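Kitchen bench notebook, boards + oils
January, entry started 7:40 am

Picking up from the last page. The Gruris oil is tacky again on the two end grain blocks, same as before the holidays. Wiped them back with a dry rag, no change. Going to leave them standing on edge by the window and not touch them till after lunch. If still tacky at 4 pm they get scrubbed with dish soap and started over.

Weighed the small maple offcut before and after one coat, scale kept drifting, numbers no good, crossed them out. Need new batteries in the scale. (Need them since November.)

Clevisico wax: opened the second tin, it is softer than the first one. Same label, same lot as far as I can tell. Smells the same. Put a strip of tape on the lid so we know wich is which. Please don't decant it into the other tin.

Room 70 F this morning, heater on since I came in. Humidity gauge says 13 percent, I don't believe it but the air IS dry, my hands say so. Put the pan of water on the heater.

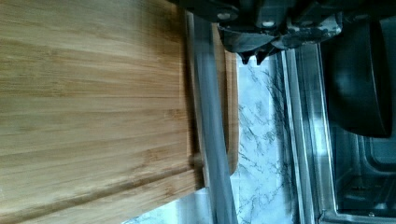
Bamboo next. Been putting it off. It doesn't take oil like the maple does, the surface drinks a little and then just quits, and anything left sitting on top goes gummy. So thin coats only, wipe off hard after 20 min. The big board is the one I care about most because of all those narrow strips glued side by side, every strip takes color a bit different, light blond next to caramel, and I want to know if oil evens that out or makes it worse. My bet is worse. Also the nodes, the little dark specks, watch those, on the last bamboo board they went nearly black after two coats and stayed that way. There's a darker line running along with the grain near one side, can't decide if it's a joint or a shallow groove. Run a fingernail along it before any oil goes on. If it catches, mask it, or oil will sit in there forever. Rounded edge gets done last with whatever is left on the rag.

9:15. Fingernail test: catches a little in one spot, slides over the rest. Not conclusive. Masked it anyway.

First coat on, Gruris, one teaspoon, spread with the blue cloth. Wiped at 20 min. Cloth came up faintly yellow.

10:05. Keep the orange-brown board with the round corner OUT of this round. It already has something on it from the Lindholm test and I never wrote down what. My fault. Either sand it back or use it as the board that gets nothing, leaning toward the second.

Water beads, for later: 4 drops per board, same dropper, time how long till they flatten. Do it on the face and then near the edge. Jistent sheet has the columns for it already, page 93 in the binder, just fill in, don't make a new one.

Marble is to be wiped after every coat, oil ring from last month is still there by the sink end and baking soda did nothing. Try a poultice when there's time. Newspaper under everything from now on.

Used up: blue cloths, nearly. Rags go flat outside on the rail to dry, NOT balled up in the trash, found one balled up again this morning.

2:30. Bamboo dry to the touch. Color deeper all over, the light streaks moved less than the dark ones so the contrast is up. So, worse, like I said. Second coat tomorrow, half a teaspoon.

4:00. End grain blocks still tacky. Soap.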